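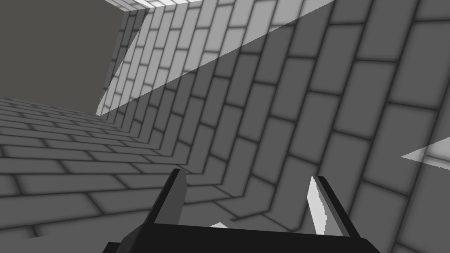 Handout 9: Load paths and bearing surfaces in flat-pack shelving

Scope

These notes cover the vertical load path in a free-standing shelf unit, from the shelf to the floor. Wall-hung units are left to the next handout. Read section 11 of the course reader before the Wednesday class.

Definitions

Load path: the route by which a force reaches the ground.
Bearing surface: the area over which one part presses on another.
Span: the clear distance between supports.
Deflection: the movement of the shelf at mid-span under load.

Shelf in bending

A shelf resting on a support at each end is treated as a simply supported beam. For an even load per unit length w over span L, the largest bending moment occurs at mid-span and equals wL²/8. Deflection at the same point is 5wL⁴/384EI. Doubling the span with w unchanged therefore increases deflection sixteen times. Doubling the thickness reduces it to one eighth.

Supports

Each support carries half of an even load. A load placed off centre is shared unequally, and the nearer support governs. Check the pin in shear and the side panel in bearing. The bearing area is taken as the pin diameter multiplied by the depth of insertion.

Worked case: the Carnholm unit

Load on one shelf: 270 N, evenly spread
Number of pins: 4
Load per pin: 67.5 N
Pin diameter: 5 mm
Insertion: 9 mm
Bearing area: 45 mm²
Bearing stress: 1.5 N/mm²

Repeat the calculation with one pin missing. State which of the remaining pins you assume to be loaded, and why.

Racking

Pinned joints give little resistance to sideways force. The back panel supplies most of it and must be fixed along all four edges.

Reading: Chmielewska, chapter 11, pages on panel joints only.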